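Towel Handling Good Practice Guide: progress report for October
Prepared for the Idevmont program office

Hi Fatima,

You asked for something shorter than last time, so I'll stick to the guide itself and leave the budget bits in the spreadsheet. Short version: the draft rules are in use on our two-arm bench, most of them are holding up, and one of them needs a rewrite (my fault, I wrote it in a hurry).

What we've been working on

The biggest chunk of time went into the bench setup section. Ghanem wanted one fixed layout for every session and I argued for letting things move about, and we've landed somewhere in the middle. Each session now starts from a written setup card, and whoever is on the bench signs it before the arms are powered. The card says which cloths are out, where the basket goes, and whether each cloth starts folded or crumpled.
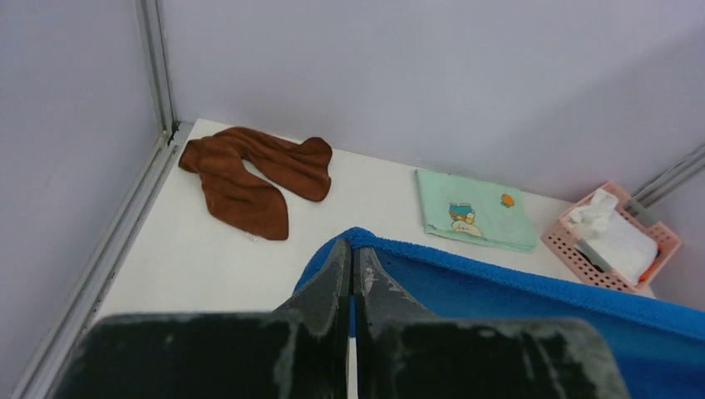

I was a bit worried people would find the card a nuisance, but it takes hardly any time, and our session notes are so much easier to read now! We've logged 600 sessions under the new card, and 102 of those came back with a comment from the operator. I've read every one. Most are about wording, and a few are just cranky about my handwriting on the first version.

Wear checks

Rule 5 used to say "inspect fingers regularly", and you rightly asked what regularly meant. The new wording is once at the start of each shift, with the arms stopped and the power off, and a note of any new scuffs on the inner faces. Scuffing alone doesn't stop work. A sharp edge does, as it can snag the loops on a terry cloth and then you're picking blue fluff out of everything.
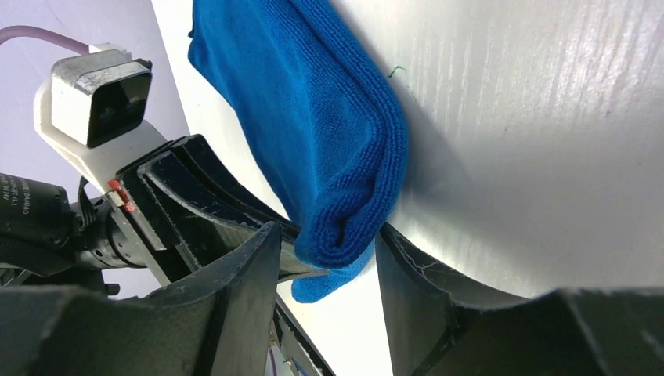

Blue towel held between the gripper fingers, with scuff marks on the right finger.

Keeping two arms out of each other's way

Okay, this is the one that needs the rewrite. My first go set a single minimum gap between the grippers, full stop. Fine on paper, hopeless for folding, where both arms have to work close together over the same bit of cloth.
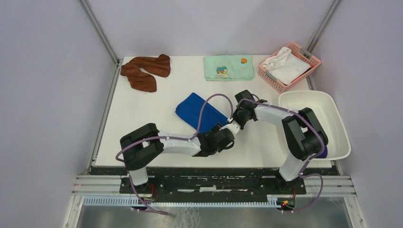 So the Drareven team and I have split it in two. When the arms are travelling, the gap applies. When they're working on a shared item, it's replaced by a lower speed limit and a person at the stop button. We've also added a line about checking cable slack through the full reach before a run, which should have been in there from the start, to be fair.

Grip and release

Pundum sent over their notes on pinch grips and I've borrowed a fair bit (with permission). The draft now asks for a slow lift after every pinch and a pause before any bigger move. It also says hands stay behind the line until the fingers have opened and the arm has stopped, even if the cloth has dropped somewhere silly and you're dying to fix it.

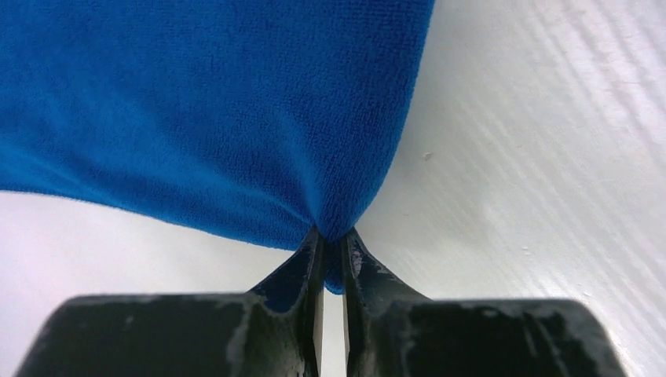 What's next

The two-arm rewrite goes out to both partners for comment, and I'd love your notes on it too. After that I want to try the setup card with people who haven't used our bench before. I've asked to shift $700 from travel to printing so we can get laminated cards made, and the form is sitting in your inbox waiting for a signature.

Give me a ring if anything looks off. Mornings before 10 are best.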